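Progress report, second period - classified listings cleanup and the used-car price guide
18 February 2026

This covers everything since the last report in December, and it's longer than the template allows. The template also asks for a traffic-light color for each workstream. I've gone with two ambers and a green, and the green is a pale one.

## Where we are

The grant pays for two things: getting the old used-car listings on the Hurine site into a state where a person could buy a car from them, and building a price guide on top of the cleaned listings. The first is nearly done. The second exists and can be clicked on, which puts it well ahead of where it was in December, when it was a slide.

Of the 1,674 dealer listings we inherited, all have now been read by a human being at least once. We had hoped software would do most of this. The software was very confident that a 1998 pickup with "new heart, runs like a dream" was a hybrid.

Listings fell into a few piles. Cars that were still for sale went back up with corrected details. Cars sold years ago were moved to the archive, where they're useful for pricing. Cars that had been listed by more than one dealer at the same time, with the same photos and different mileages, went to a pile we call "conversations," and the conversations are ongoing.

## Workstream 1: listings cleanup (green, pale)

The main fields are now the same across the whole site: year, make, model, trim, engine, gearbox, mileage, color, price. This sounds like very little for the money. I'd point out that the old "color" field held phone numbers for most of the Drirnard dealer group's stock, and the old "price" field accepted the word "ask."

What changed in this period:

- Mileage has to be a number now. Entries in kilometers are converted, and the original figure is kept so that buyers can check our arithmetic.
- Trim names are picked from a list for each model. Dealers can request a new one. So far the most requested new trim is "full option," which we have declined every time.
- Every listing carries the date it was last confirmed by the dealer. After 20 days without a confirmation it drops out of search. After another reminder it comes down.
- Duplicate photos are flagged before a listing goes live.

The 20-day rule was the unpopular one. Drirnard's position was that a car listed in the fall is still a car in the spring, and nobody could fault the logic. We kept the rule and gave dealers a single button that confirms their whole stock at once. Some of them now press it every morning without looking, so we've added a spot check that picks three cars from the lot and asks for the odometer reading. Grumbling followed. The readings have mostly been good.

Buyer complaints through the site form about cars that turned out to be gone have fallen sharply. I don't want to put a percentage on it, as the form was broken for part of December and complaints fell sharply then too.

## Workstream 2: price guide (amber)

The guide takes a make, model, year, trim and mileage and returns a range. It went live to a test group of 200 registered users in January, with no announcement and a link in the footer. They found it anyway.

For common cars it behaves well. Ask it about a mid-size sedan with ordinary miles and it gives a range narrow enough to argue with a salesman over. Compact hatchbacks are good too, as are the smaller crossovers, of which the archive has a depressing supply.

It's weaker on:

- Limited editions. We have very few sales of each, and sellers price them by emotion. The guide now says "not enough sales" instead of guessing. One owner wrote in to say this was an insult to the car.
- Diesels. Prices moved a lot over the years the archive covers, and the older sales drag the range up.
- Anything modified. The guide assumes a stock car. The lowered coupe with the aftermarket exhaust is worth what two people in a parking lot agree it's worth, and we have left them to it.
- Electric cars more than five years old, where battery condition matters more than anything we collect. We've added an optional battery health field. Take-up so far is about what you'd expect of an optional field.

We also fixed the convertible problem from the last report. Convertibles sold in winter were pulling the whole model's range down, so the guide now treats body style separately. The fix took an afternoon. Finding the cause took most of a month, and the hours show up in the budget under "analysis."

The color is amber on account of the launch date. The plan had the guide open to everyone by the end of this period. It will be late by one period, and the reason is trim data from Pavliuk.

## Workstream 3: outside data (amber, and that's generous)

Pavliuk agreed last year to supply trim and equipment lists for imported models, so that a listing for a gray-import wagon would have something to match against. The first delivery came in December. It was a spreadsheet with merged cells. The second came with the cells unmerged and the columns shifted one place to the right for every model after the letter M, so that for a while the site believed in a minivan with a gearbox called "beige."

We sent both back with notes. The third delivery is clean as far as we've checked, and we've checked the makes that account for most of our listings. What remains is the long tail of models with one or two cars each. We'll work through those as they come up for sale.

I'd like to note, for fairness, that Pavliuk are doing this at a low price and answer email quickly. Several of the errors also turned out to be in the manufacturer brochures they were working from.

## Budget

Spending is within the total. It isn't within the lines.

Data entry ran over, for the reasons given above, chief among them the hybrid pickup and its relatives. Hosting came in under, as the archive photos took far less space than planned once we'd deleted all the pictures of the same showroom plant. Travel is under as well. We had budgeted for visits to every dealer group and found that most would rather not be visited.

We ask to move the unspent travel money into data entry. It doesn't change the total, and the form for the change is attached to the cover email, signed in both of the places where it asks for a signature. 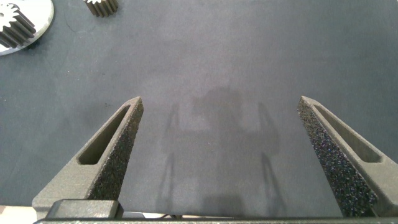 A dealer at Prandby wrote back to our draft findings to say that the confirmation button was the first thing on the site that had saved them any time, that the odometer checks had cost most of it back again, and that on balance they'd stay. They added that the price guide had valued their own demo car at less than they were asking, and could we look into it. We did look into it. The guide has the car about right.

That letter is fairly typical of the replies. Smaller lots like the new form more than the big groups do, I think mainly as they type the listings themselves and can see when it's quicker. The groups send us a feed from whatever system they use, and the feed then fails our checks in ways that land on the desk of somebody who never asked to be involved. We've written that person a one-page guide to error messages. The error messages have also been rewritten, and "invalid object" now says which car and which field.

## What we'd do differently

The old listings should have been sampled before we wrote the proposal. We looked at the front page of search results, which was tidy, and took it as a fair picture of the rest. It was sorted by "most recently edited," so we were admiring the work of the few dealers who edited.

We should also have asked for the phone numbers to be taken out of the color field before running the color report. It was sent to all dealer groups. I've apologized.

## Next period

- Open the price guide to all users, with the "not enough sales" notice reworded to be kinder to owners of limited editions.
- Finish the remaining trim matches as cars come in.
- Settle the "conversations" pile. We propose that where two dealers list the same car, the one who can photograph it with today's odometer reading keeps the listing.
- Add service history as a field with yes, no and partial. Dealers have already asked for a fourth choice, "available," and we're trying to find out what it means.
- Decide what to do about the archive photos, many of which still show license plates. Blurring them is cheap. Checking the blurring is less so, and there's no line for it yet.

The open decisions for you are the budget move and the later launch date for the guide. An answer on the first is needed before the data entry contract comes up for renewal. The second will happen either way, but it would be nice to have it approved.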